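The Back Bench at Rorneso: Small Vises and the Things We Put in Them

Gallery pages | Workshop | Kitchen garden | Sheds and stairs

Welcome back to the bench pages! If you came over from the garden gallery you will find it a good deal less green in here, although there is plenty of teal, as you'll see when you get down to the pictures. Rorneso is what we call our place outside Inum, house and yard and workshop together, and the back bench is the part of the workshop where the small jobs go. I mean the jobs that fit in your two cupped hands: plugs and cables, eyeglass screws, the latch off a jewelry box, the drawer pull that has been wobbling since spring. I have been promising a page on small vises for a long while, and it is January and too icy to do much of anything in the yard, so I have made a pot of tea and sat down to it at last. The pictures are toward the bottom. I do go on a bit first, and you are very welcome to scroll.

How the bench came to be teal

It started with a half can of paint left over from the pantry door. We bought it at Ahuja Hardware in Inum, where they will mix you anything you like if you bring in something to match, and I had brought in a chipped enamel saucepan that belonged to my grandmother. The door took less paint than we thought. The can sat on a shelf for a season, looking at me, and one afternoon I took it down and painted everything within reach that would hold still.

I know the usual advice is a white bench, or a plain one that you can spill on and forget. White is fine, and I had a white one for years. But so many of the little things I work on are white or black or silver, and the white ones used to disappear on me. A nylon washer on a white bench might as well be in the next county. On teal, you see a pale thing and a dark thing equally well, and screws wink at you. It is also just a nice color to look at for a whole afternoon — I had not expected that to matter as much as it does.

It does scuff. Paint on a work surface always will, and you get those long pale scratches wherever something has been dragged. I touched up the first few very carefully with an artist's brush, and then I let the rest be. My advice, if you want to try this at home, is to sand between coats, wait longer than the can says, and make your peace with the marks early.

The big vise and the little ones

Our big vise is a Dundetti from around 1960, bolted to the front bench, and I would not part with it for anything. It came with the workshop. It is the color of an old stove and weighs about as much as one, and when you close it on a piece of oak, that oak is going no place at all. I have straightened fence brackets in it and cracked a great many walnuts in it (please don't tell anyone who cares about vises).

What it cannot do is be gentle. The handle is long, the screw is coarse, and the difference between holding a thing and crushing a thing is a quarter turn you hardly feel. I ruined a perfectly good lamp plug that way, and then, having learned nothing, a fountain pen cap. You can line the jaws with leather or cork, and we do, but you are still asking a draft horse to carry an egg.

So the small vises came in, one after another, by way of yard sales and birthdays. A small vise has a short screw and a knob you turn with your fingertips, and your fingertips are wonderfully honest about how hard they are pressing. You close the jaw until it touches, then a little more, then you give the work a wiggle. If it wiggles, a little more again. I have never yet squashed anything doing it that way, and I am not a naturally careful person.

Choosing one

People write to ask which one to get, and I always feel I disappoint them, because I don't think it matters terribly. I would look at the faces of the jaws before anything else. Close them all the way with a slip of paper between, and try to pull the paper out from each corner in turn. If it slides out at the top and holds at the bottom, the jaws lean, and a leaning jaw will spit out anything small and smooth at the very moment you bend over it.

After that I'd look at the base. Long and flat is what you want. A tall vise on a stubby base will tip as soon as you push on the work, and you do push, even when you think you aren't.

And please turn the knob before you pay! Turn it all the way in and all the way out. You are feeling for a tight spot, which can mean a bent screw, and for a lot of empty turning before the jaw starts to move. A bit of that is normal in any vise that has lived a life. My favorite has nearly half a turn of it and I have stopped noticing.

Where it all lives

The back bench is 68 inches long and 41 inches high, which is taller than most people build them. I am tall, and I like to stand for close work with my elbows resting on the top and my nose not too far from the job. If you're shorter, or prefer a stool, bring it down. The right height is the one where you forget about your shoulders. We got it wrong twice and have the stack of leftover blocks to prove it; they are under the rain barrel now and doing very well there.

Light comes from the window on the left until mid-afternoon and from a lamp after that. I used to have the lamp straight overhead, and it flattened everything, so that I couldn't tell a raised edge from a painted line. Moving it low and off to the side was the best change I ever made to the workshop, and it cost me one screw hole. Now every little thread and ridge throws its own shadow, and I can find the slot in a screw without feeling around for it like someone looking for a keyhole at night.

Underneath there are shallow drawers, lined with felt from an old coat. The tweezers and picks go in the top one, then the soft cloths, then a drawer of cables that I keep meaning to sort. There are cables in there for things we haven't owned in years. I did have a go at it over the holidays, with good intentions and a roll of labels, and ended up with two piles: the ones I recognized, and the ones I was too sentimental to throw out.

The pictures
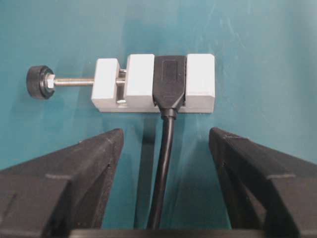
The small white vise with a black USB plug standing up in it.
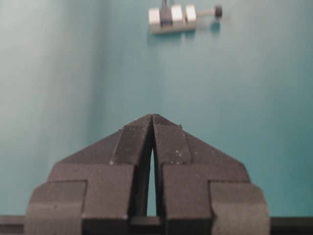
Teal, and plenty of it. 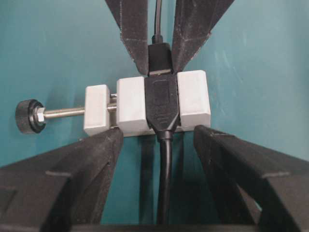
Cables are the job I get asked about more than any other, so let me say a little about how I hold them. The mistake I made for years was to grab the cable itself, down in the soft part, because it was the part that fit in my hand. A cable doesn't like that, and it rolls besides, so you end up chasing it back and forth. Hold the molded housing instead, by its two sides, and let the cable hang down out of the way, as it does in the last picture, where it drops straight from the bottom of the plug. With the plug upright you can get at the end of it from above, which is a great comfort when your eyes are no longer what they were. Set it in the jaws by hand first and get it standing true before you touch the knob. The knob on this one is black, with a ribbed rim, and ridges like that are worth having, particularly if you come to the bench straight from the dishes or have been putting on hand cream as I do all winter long. Then it is only fingertips, as I said farther up — touch, a little more, and a wiggle.

Before you do any of this, look the plug over in good light. Lint gets into everything, especially anything that has traveled in a pocket, and a wooden toothpick will tease most of it out. Unplug the other end first, please, and don't go poking about inside with anything metal. If the housing is cracked, or the cable has gone stiff and shiny where it meets the plug, I would let it go. I have saved a few like that with tape and patience, and every one of them was back on the bench inside a month.

Next time I mean to do the drawer pulls, a whole tray of them from the pantry, brass and porcelain both. Ahuja has promised to set aside some of the tiny screws with the domed heads. The kettle is on again, so I'll leave you to wander; the stairs gallery has a new page too, if you haven't been up there lately.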